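Reading hail from the inside out
23/07/2025

Constanza Medina keeps her hailstones in a chest freezer set to minus 20, each one in its own zip bag with a paper tag. She has been collecting them for the Wunavar hail program for most of a decade, and she still cuts the majority of them herself.

"The layers are the record," she says. "Everything we want to know about the updraft is in there somewhere. The trouble is that it's a record with pages missing."

A large hailstone cut through the middle usually shows bands of clear and cloudy ice. The older explanation, still found in school textbooks, is that each pair of bands marks one trip up and down through the storm. Medina doesn't use it with her students any more. Most of the stones she has sectioned are better explained by a single, fairly simple path across the updraft, with the banding set by changes in temperature and in the amount of supercooled water the stone met on the way.

"Where the stone is growing wet, the water has time to spread before it freezes, and the air bubbles get out. You get clear ice. Where it's growing dry, the droplets freeze on contact and the air is trapped, so it's cloudy. A stone can go back and forth between those two without changing height very much at all."

The distinction matters for forecasting. If large hail needed repeated lofting, the best predictor would be the peak strength of the updraft. If it needs a long stay in the right part of the cloud, then the width of the updraft and the speed of the wind across it become just as useful. A very strong updraft can throw small stones up and out of the growth zone before they amount to much.

Cristóbal Fuentealba handles the radar side of the work. He compares the stones with dual-polarization scans taken over the place and time of collection, and he is blunt about the limits of the method.

"The radar sees a volume. Constanza has a stone," he says. "At long range my volume can be more than a kilometre across. Inside it there's rain, melting hail, dry hail and whatever else. I can tell you large hail was probably there. I can't point to hers."

Tumbling hail has a differential reflectivity close to zero, because on average it looks the same to the horizontal and vertical pulses. Large raindrops are flattened as they fall and give a clearly positive value. A core of high reflectivity with near-zero differential reflectivity is the usual sign of hail. Melting spoils it – small stones pick up a coat of water, settle into a steadier orientation and start to look like very big drops.

The group's current set covers 14 storms and 1120 stones. Of those stones, 114 have been sectioned, and 103 of the sections were clean enough to measure. The other 11 cracked along a bubble layer during cutting.

Fuentealba thinks the collection is biased, and Medina agrees. People pick up the biggest stones and leave the rest. They also collect where they live, so the paddocks between Detness and the river are close to blank on the map even though the radar shows plenty of cores passing over them. Impact pads, which are foam blocks wrapped in foil, help to fill the gap. They don't choose what hits them, and a dent can be converted to a diameter if the density of the stone is assumed.

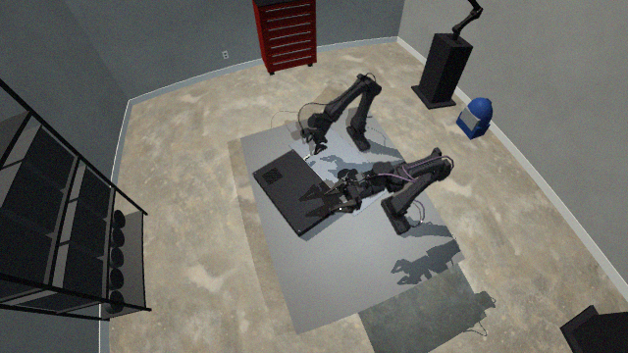

"Assumed is the word I'd underline," Medina says. "We treat it as solid ice, 900 kilograms per cubic metre or a bit better. Some small hail is well below that. If you get the density wrong you get the fall speed wrong, and then the energy."

The next step is a run of growth simulations started from the measured sections. Fuentealba's model will release embryos on the edge of a simulated updraft and keep only the paths that reproduce the observed sequence of layers. He expects several different paths to fit any one stone. Isotope measurements on the thicker bands should rule some of them out, as the ratio of heavy to light water in the ice depends on the temperature at which it froze. The first batch went off to the lab in March, and the results have not come back.

Asked what would help most in the meantime, Medina asks for better notes from the public: the time to the nearest minute, something for scale, and whether the stone sat on the ground before it was picked up. Stones should go straight into a sealed bag and then the freezer. An unsealed one slowly loses ice to the dry freezer air, and the outer layer is the first to go.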